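# Rirnthorpe fold

The **Rirnthorpe fold** is a baked savoury turnover made from bread dough, filled with cheese, onion and cooked potato and sealed along one side. It takes its name from the village of Rirnthorpe, where it was sold from bakers' counters as a midday meal.

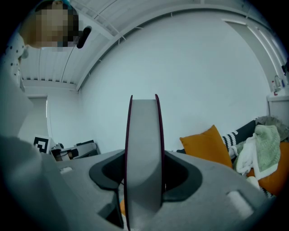
It is larger and flatter than a pasty and uses a yeasted dough instead of shortcrust. A fold meant for one person is usually 25 cm long before baking. Larger ones, cut into slices at the table, are known locally as "doubles".

## Name

The word "fold" refers to the way the dough is closed. Older bakers in the village also called it a "lap", and that name is still used at Fairclough, the next village along the valley. Fairclough laps are often made with leek in place of onion, but the two are otherwise the same. "Rirnthorpe pie" appears on some menus outside the area, although there is no separate lid and the dish is not baked in a tin.

## Dough

The dough is a plain white bread dough with a little lard or butter rubbed into the flour. Most recipes use less yeast than an ordinary loaf, as a very lively dough tends to burst at the seam. It is left to rise once, knocked back and rolled out to a thickness of 5 mm. Some cooks use milk for half of the liquid, giving a softer crust that browns more quickly.

Left-over dough from the day's bread was the usual starting point in the past. Home cooks now generally make it fresh, or keep a batch in the fridge overnight. Cold dough is easier to roll thinly but should stand for 30 minutes before it is filled.

## Filling

The standard filling is strong hard cheese, sliced onion and boiled potato, seasoned with white pepper and dried mustard. The onion is softened in butter first. Raw onion gives off water in the oven and leaves the base soggy, a fault that is hard to put right once the fold is sealed.

The potato should be waxy and cut into small cubes. Mashed potato is found in some shop-bought versions and makes a heavier filling.

Common additions include:

- chopped ham or cooked bacon
- pickled red cabbage, well drained
- leek (the Fairclough version)
- a spoonful of brown sauce spread on the dough

Tomato is not traditional, though a version with tomato and dried oregano is sold in several takeaways and is close to a calzone.

## Shaping and baking

The filling is spread over one half of the dough with a clear border left all round. The other half is brought over and the edge is turned back on itself twice, then pressed down with the thumb. A fork is sometimes used, but the holes can let melted cheese escape. Two short cuts are made in the top for steam.

Folds are baked on a hot tray at 220°C until well browned. They are normally brushed with milk - egg wash is a later habit - and left to stand for ten minutes before cutting.

## Commercial production

Folds were sold only by local bakers until the frozen food firm Lusora brought out a ready-to-bake version. The Munus bakery in Rirnthorpe makes roughly 2,000 a week and supplies shops in the surrounding villages. Its folds have a square end, made by trimming the dough before it is closed.

A fold-baking contest is held in the village each October. Entries are judged in 2 classes, plain and filled "to the baker's own choice", and must be made with a yeasted dough.

## Serving

Folds are eaten hot or cold, most often with pickled onions or piccalilli. Cold folds keep for two days in the fridge. They reheat well in the oven, but the crust turns tough in a microwave.

## See also

- Calzone
- Pasty
- Stromboli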